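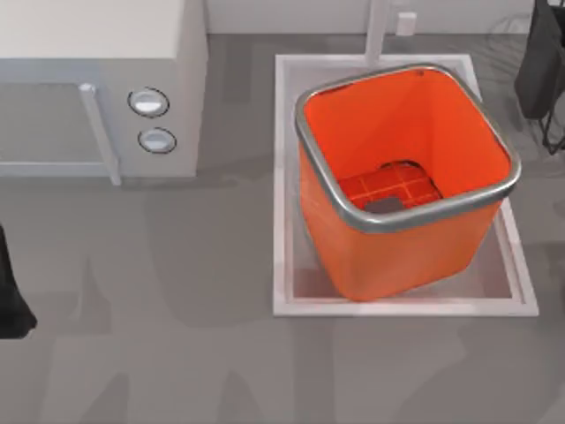
TRERKDALE, 21/08/2020 – Flavow, the household appliance repair company, will open a repair and rental workshop at the Blöndal building in Trerkdale in September. The workshop will take in used kitchen appliances, recondition them and rent them by the month to tenants and small landlords in the area. It will also sell spare parts over the counter. The range leans toward plain white models with few controls, in the style of the appliance shown, with its two round buttons one above the other and a slender upright handle on the front. Flavow says these are the models its customers ask for most often, and parts for them are easier to keep in stock.

The workshop is Flavow's second location. The first, in Flandach, will stay open with its current hours and staff. Repairs now booked at Flandach by customers living in Trerkdale will be completed there unless the customer asks for a transfer.

"We have been driving to Trerkdale with a full van for a long time," said Tove Ladefoged, managing director of Flavow. "A lot of the calls are small jobs. A door seal, a hinge, a knob that has split. People should be able to walk in and buy the part, and if they want us to fit it, they can book that at the same counter."

Flavow completed 2448 repairs in its last financial year. Of those, 903 were for addresses in Trerkdale. The company did not previously have a base in the town, and customers there paid a travel charge on each visit. That charge will end for all Trerkdale addresses on the day the workshop opens.

Monthly rental

Rental will cover refrigerators, freezers, stoves, dishwashers and washing machines. Each appliance will be cleaned, tested for electrical safety and run through a full cycle before it leaves the building. The minimum rental period is six months. After that, the customer can return the appliance with two weeks' notice, keep renting, or buy it at a price stated in the original agreement.

Delivery, connection to existing outlets and removal of the old appliance are included in the rental price. Plumbing or wiring changes are not. Tenants will need written permission from their landlord for any appliance that connects to a water line, and Flavow will supply a one-page form for this purpose. Gas appliances are not part of the program.

If a rented appliance breaks down in normal use, Flavow will repair it or replace it with one of the same type. The replacement may be a different color or make.

"We priced this for people who rent their homes and may have to move again," said Iraklis Lazaridis, who will manage the new workshop. "Buying a new refrigerator for an apartment you could leave next spring is a hard decision. We also expect to hear from landlords with one or two units who don't want to keep a spare washer in the garage."

Lazaridis has worked at the Flandach location as service coordinator and will move to Trerkdale full time. Rami Saab will lead the repair bench. Flavow is hiring for two more positions, a bench technician and a delivery driver, and applications are open until both are filled.

Spare parts and trade-ins

The parts counter will open with 2280 different items in stock. These include door seals, shelves, drawer fronts, hinges, drain hoses, filters, lamps, knobs and buttons. Parts that are not on the shelf can be ordered from Flandach and picked up in Trerkdale. Customers should bring the model number, usually found on a plate inside the door or on the back panel. A clear photo of the plate is enough.

Used parts in good condition will be sold at a lower price and marked as used. Electrical parts that carry line voltage will be sold new only.

Residents can also bring in appliances they no longer want. Flavow will pay for models that can be reconditioned and will take the others without charge for parts recovery and recycling. Larger items can be picked up by appointment. Appliances must be empty, and freezers must be defrosted before pickup.

The building

The workshop will occupy the ground floor of the Blöndal building, which last housed a carpet showroom. The owner, Hafþór Bjarnason, has replaced the loading door and leveled the floor at the rear entrance so that appliances can be moved in and out on hand trucks. The customer entrance has no step.

"I wanted a tenant who would use the loading side," said Bjarnason. "It had been sitting there behind a stack of shelving for years."

Parking for customers is behind the building. Vehicles dropping off appliances should use the loading door and ring the bell.

Opening arrangements

Rental agreements can be reserved by phone or at the Flandach location before the opening. The number of customers inside the new workshop will be limited at first, and Flavow asks anyone who wants to view rental appliances to make an appointment. No appointment is needed to buy parts or pick up an order. The opening day and hours will be posted on the door of the building and at Flandach.

About Flavow

Flavow repairs, reconditions and sells household appliances from its location in Flandach. The company services most common makes of kitchen and laundry appliances, in and out of warranty.

Press contact

Frida Bach, Communications, Flavow. Photographs of the building and interviews with Tove Ladefoged or Iraklis Lazaridis can be arranged on request.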